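Plates Out, Plates Up: Our Kitchen Corner in April

Every spring we pull all the dishes out of the cupboards at Losholm, give the shelves a good wipe, and put everything back in a slightly better place than before. It's my favorite chore of the year, and yes, I know how that sounds! I love seeing all the colors out at once. Most of our plates have been picked up one at a time, from flea markets, from Lauri Karppinen's mother, and from the seconds shelf at Kiiskinen, where you never know what you'll find. They don't match and they were never meant to.

Ida Reinholz asked me to put this year's notes up on a page of their own, so I have, with a few words on the plates we use the most and how we store them.

The green ones
Deep green is the color I reach for when there's something pale to serve. Potatoes with butter, a plain white fish, rice pudding - they all look wonderful on it. A raised rim is a big help too, especially with anything saucy. I'm always on the lookout for more of these.

The pinks
I used to think pink plates were only for cake. I was so wrong! A pale, creamy pink goes with nearly everything, and a stronger rose pink makes a Tuesday-type supper of toast and eggs feel like you made an effort. We have both kinds and I won't choose between them. In the cupboard I like to keep the paler one next to the green, as the two bring out the best in each other.

The maroon
Dark maroon is for fall and winter. Beet soup, roast carrots, a wedge of strong cheese. It tends to slide to the bottom of the stack as the days get longer, and then I'm delighted to find it again in October.

The teal-gray
Lauri's favorite, and he will go looking for it even when there's a clean plate right at his elbow. It's a quiet color, somewhere between the sea and a rainy sidewalk. Try it with sliced oranges or smoked salmon and you'll see what he means.

On racks and stacks
We tried storing everything in tall stacks for years and I was forever lifting 10 plates to get at the one underneath. Now we keep the everyday ones by a small rack and let only the special-occasion dishes pile up. Our first rack was a Skarkalix, which served us well until a hot pan landed on it, and after that we switched to a long, narrow style with a wooden base. I like how wood warms up a kitchen, and a narrow rack leaves so much more room on the table for everything else.

If you're sorting your own cupboards, take the plates out before you decide where anything goes. Spread them around so you can see each color by itself, and move them about a bit. It takes me 20 minutes, or a lot longer if I stop to make coffee (I always stop to make coffee). I start with the colors I want to see first thing in the morning and work back from there.

A soft cloth and a drop of Miritard get rid of the gray marks that cutlery leaves on a glaze. Rinse well, dry them by hand, and check the rims for chips while you're at it. Anything chipped goes under a flowerpot at our house, and the geraniums look terrific on it.

Next up is the cup shelf, which is in a much worse state. Ida has already laid claim to two of the blue mugs, so I'd better get to it before she takes the rest!
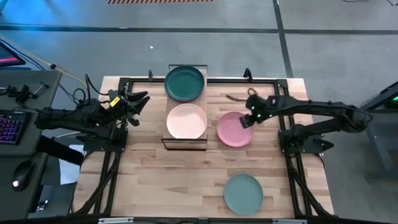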